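4. Setting up the Brondar desktop label printer

Read this section before you load the first roll. Setup is done once. After that, only steps 4.2 and 4.3 are needed when you change labels.

4.1 Placing the printer

1. Set the printer on a flat, level surface. Leave five inches clear behind it for the power cord and the rear feed slot.

2. Keep it out of direct sunlight and away from heating vents. Heat darkens thermal labels, including the ones still on the roll.

3. Plug the power adapter into the printer first, then into the wall outlet.

4. Press and hold the power button for two seconds. The status light blinks and then stays green.

CAUTION: Use only the adapter supplied. Other adapters may fit the socket but can damage the print head. 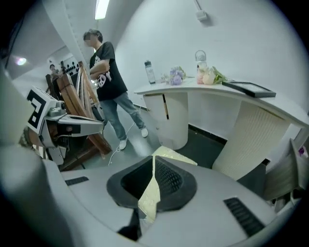
4.2 Loading labels

1. Slide both cover latches forward and lift the cover until it clicks.

2. Spread the roll holders and drop the roll between them, printable side up.

3. Pull the end of the roll under the two guides and out past the tear bar.

4. Move the guides in until they touch the edges of the labels. They should not bend them.

5. Close the cover. Press down on both sides – one side alone can leave the sensor open.

Note: Brillel rolls hold 3000 labels and are wound with the printable side facing out. Molledero rolls are wound the other way and have to be fed from underneath.

4.3 Calibrating

1. With the cover closed, hold the feed button until the light turns amber, then let go.

2. The printer feeds a few labels and stops with a gap at the tear bar. If it keeps feeding, turn it off, check the guides and start again.

3. Print a test label. The border should be even on all four sides. 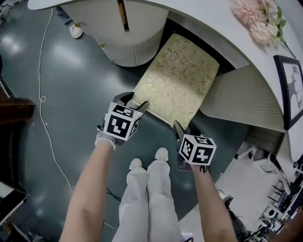

4.4 Connecting to a computer

1. Install the Siddiqui driver before you connect the USB cable. If the cable is already in, pull it out, restart the computer and begin here.

2. Connect the cable when the installer asks for it.

3. Choose your label size from the list. For a size that is not listed, select Custom and enter the width first, then the height.

4. Leave print speed on Normal. Fast is meant for plain text and can blur small barcodes.

CAUTION: Turn the printer off and let it cool before cleaning the print head. Do not use a knife or other metal tool to remove stuck labels.

Section revised by Naa Quansah, Saturday, August 30, 2025. Replaces the May version.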